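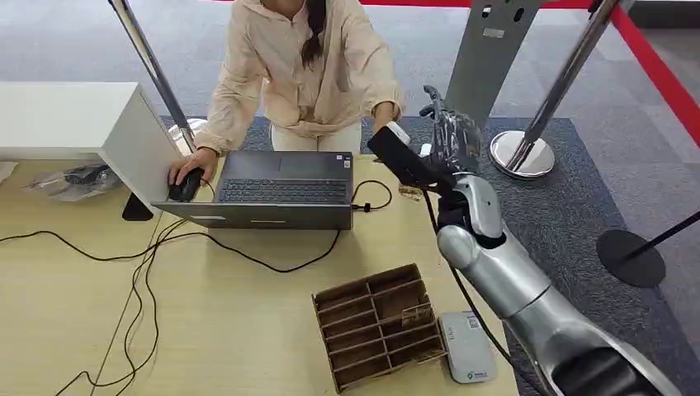
Electrics and trip hazards walk-round, Wonby building, October. Ground floor first, then Barkasmont annexe. Main gripe again is leads. Tables with a laptop on are the worst, cables in a tangle across the top and then down over the front edge, right where people's knees and feet go. Needs clips or a tray under the table. Raised last time, not done.

1. Extension leads. Two daisy-chained in the post room. Removed one. FAIL
2. Plug labels. Kettle label out of date, toaster has none at all. Toaster put in cupboard til tested. FAIL
3. Fan heaters. One under a desk in accounts, 2000 watts, on a four-way with a printer. Unplugged, told them. Use the 1000 one straight into the wall if they must.
4. Fire door, back stairs. Closes on its own. Gap at the bottom ok. PASS
5. Extinguishers. All in date. The Rolland one by the lift is missing its sign, bracket a bit loose. PASS with comment
6. Clear space at fuse board. Boxes of Skandmont brochures stacked up to it again. Want 300 mm clear minimum on our own sheet, prefer more. FAIL
7. Emergency lights. Annexe corridor, one dead. Reported. FAIL
8. Carpet edge by reception. Taped, tape lifiting. Redo.

Recheck items 1, 2 and 6 before the insurers come. Cable clips on order, pack of 6, won't be enough.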